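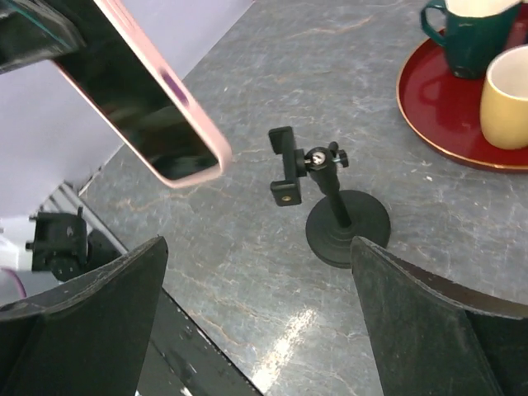 A desktop phone holder with a round base and a spring-loaded clamp, beside a phone in a pink case.

A phone stand, or phone holder, is a small household article that keeps a smartphone upright on a desk, table or kitchen counter, leaving the owner's hands free for stirring, typing or simply holding a nice warm mug. The clamp type has a heavy base, a short pole and a pair of sprung jaws, usually joined by a ball joint so that the screen can be tipped toward the person looking at it.

To use one, the jaws are drawn apart, the phone is slipped between them, and the spring is allowed to close gently on the case. Thick, soft cases may need a little extra coaxing! A thumbscrew, where there is one, is loosened to change the angle and tightened again afterward. 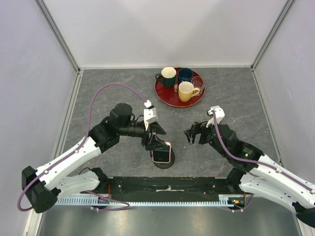

On a counter shared with drinks, the stand is best given a spot of its own, and many households like to gather their cups and glasses on a tray (a round one takes up very little room). The writer Po-yen Yuen, in the home-keeping guide Mamach, warmly recommends this arrangement for following recipes and for long video calls with family.

See also: Tray; Mug; Tripod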